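Building a Two-Arm Rig in a Shared Workshop
Notes for Session 4: Grippers, Mounting and the Flower Job
Tariq Niazi, Rakby workshop course

Hi again everyone. These are the notes I said I'd write up, and they're longer than I meant them to be (sorry, Sadia, I know you print them). Read the part on mounting before you come in, and skim the rest if you've built an arm before.

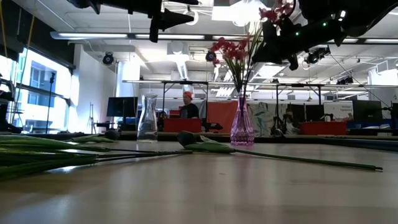

So, flowers. I picked them for this session because they punish you for everything. A wooden block will put up with a sloppy grip, a late stop and a table height that's wrong by the thickness of a coin. A stem won't! It's thin, it rolls, it bends when you squeeze it, and the heavy end is the end you don't want to touch. If your arm can lift one stem off a tabletop and get the cut end into the neck of a vase, you've got a decent handle on most of what we covered up to now.

1. Hanging the arms

Last year's group bolted both arms to the tabletop. It was quick and I don't regret it, but we spent the whole course bumping elbows into vases. This time they hang from overhead, pointing down, and you get the full table to work on.

The bad news is that gravity now works differently on every joint, and the settings you saved from the tabletop version are useless. Please don't load them. Noman did, on the first evening, and the left arm swung down and tapped the table hard enough that everybody looked up from their soldering. No damage, but start fresh:

- Power off, arm supported by a second person. Not by a strap you found.
- Tighten the mounting plate in a cross pattern, going round twice.
- Set the gravity direction in the config file before you enable the motors. It's one line and it's near the top.
- Enable one joint at a time, starting at the shoulder.
- Move each joint by hand and feel whether it floats. If it sags, your payload number is too low. If it creeps up, it's too high.

Our gripper comes to 306 grams with the long fingers on and the cable clipped down. Use that number if you're on the shared rig. If you've printed your own fingers at home, weigh the whole thing again with the screws in, since the screws are a surprisingly big part of it.

Home builders: you can do all of this from a shelf bracket if the wall is solid, but test it with a bag of something heavy before you trust it with an arm. I used cat litter. Mirjam Hendriks did hers from a beam in her garage and had to add a cross brace, and she's happy to talk you through it if you catch her at the coffee machine.

2. Fingers

We've got three kinds in the drawer labeled Zaidi (that's the name of the family who gave us the cabinet, it has nothing to do with the parts in it, I get asked every course).

The flat pads are good for boxes and for nothing in this session. The hooked ones are for handles. You want the pointed ones. They come in from above, they don't shove the neighboring stems around much, and you can get them down beside something lying flat on the table without the knuckles hitting first.

The trouble with pointed fingers is that there's very little contact, so a stem will twist as it comes up. You lift it in the middle, the bud end drops, and now you're holding a pendulum. Two ways around it:

First way, grab closer to the bud. You need to find the balance point, and on a tulip-shaped flower it's a lot nearer the head than people guess. Try it with a pencil and a lump of clay at home, it's the same problem.

Second way, use both arms. One holds near the head, the other steadies the stem lower down and lets go once the tip is inside the neck. It looks lovely when it works. It also doubles your chances of a collision, so get the one-arm version running first, please, even if you're feeling brave.

Wrap the tips in something soft. Bjarke likes the rubber sleeve from bicycle brake cable, I like heat-shrink with a little silicone on it. Tape peels off and ends up stuck to a leaf.

3. Teaching the motion

We're doing this by hand guiding. You hold the arm, walk it through the job, and record points as you go. My own recipe goes like this, and you're welcome to argue with it:

Start high over the stem. Record. Come straight down until the fingertips sit on either side of it, a hair above the tabletop. Record. Close. Go straight up again, higher than you think you need, because the far end is still dragging on the table long after the middle has cleared. Record. Now turn the wrist slowly so the stem hangs upright. Move across above the vase. Record. Then lower.

Lowering is where it all goes wrong. The neck is narrow, the tip is swinging, and you've run out of patience. Put a pause in before you lower, and let the swing die down. I used 6 seconds on my first try, which felt like forever with five people watching, and then cut it back bit by bit.

Speed: leave it on slow for anything below the height of the vase. You can go faster up high. There's a setting in Preltader (our little control program, the one with the ugly orange buttons) that does this by zone, so you only have to draw the zone once. Draw it generously.

And save your work with a name that means something! I went through the shared folder in May and found 1,891 recorded motions, and I'd say half of them were called "test" or "test2" or "test2 good". I deleted nothing, but I was tempted.

4. Glass

Some of you asked whether we should practice with plastic. You can, and at home I probably would. The reason I like glass in the workshop is that it makes you honest about force limits. Set the limit low, and check it against your own finger on the table before there's a vase anywhere near it. The arm should stop when it meets you, and you should be bored by how gently it does it.

Clear glass gives the depth camera fits, by the way. It looks straight through and reports whatever's behind. If you're on camera guidance and not hand guiding, either teach the vase position by touch or put a band of masking tape around the neck. Colored glass can be better but I wouldn't count on it, and a faceted one throws reflections all over the place when the daylight's strong.

A narrow neck with a wide base is steadier than a tall tapered shape. Put a bit of water or gravel in the tall ones so they don't go over if you nudge them. Keep water well away from the power strips, and wipe up straight away if you spill.

Real flowers or artificial? For practice, artificial. The stems have wire in them, they hold their shape, and you can drop one a hundred times. Real ones go limp by the end of an evening and every stem behaves a bit differently. We'll do one round with real ones in the last session and I'm looking forward to it more than I should.

5. What I want you to try before next time

Pick one stem, one vase, one arm. Lay the stem down in the same spot each time (a pencil mark is fine) and run the same recording until you know how it fails. Write the failures down. "Missed the neck to the left" is useful, "didn't work" isn't.

Then move the stem a finger's width and run the same recording again. See what breaks. That's your homework, pretty much, and I'd love to see a page of scribbles from each of you.

If you get that far and want more, try a stem lying in a loose bunch with others. You'll find that leaves are the real enemy. They're wide, they lie across everything, and a leaf caught in the fingers will bring half the bunch along. I've had the most luck starting with whichever stem is on top and farthest out.

Booking the rig: the sheet is on the inside of the tool room door. Two hours per slot, and leave both arms parked up high when you go. Parts money is at 330 left in the kitty, so if you snap a fingertip just print another, but ask me before ordering motors. The folks over at the Tultemholm workshop have spare cable if we run short.

See you there, bring a snack.

Comments

Sadia Satti
I did print it. The bit about the far end dragging explains my whole evening, I kept lifting to the same height and wondering why the stem flicked sideways. Is the zone setting saved with the motion or do I have to draw it again every time?

Tariq Niazi
It saves with the workspace, so you're fine as long as you open the same one. If you start a blank workspace it's gone.

Bjarke Bjarnason
Brake cable sleeve forever. Slit it lengthwise with a sharp knife and it slides right on, no glue.

Noman Dhanial
For the record I loaded the old settings because the file was called "final". Has it been renamed yet?

Mirjam Hendriks
If anybody's hanging an arm in a garage, check the beam in damp weather too. Mine shifted enough that I had to reteach every point. I've got leftover brace brackets, two sizes, come and ask.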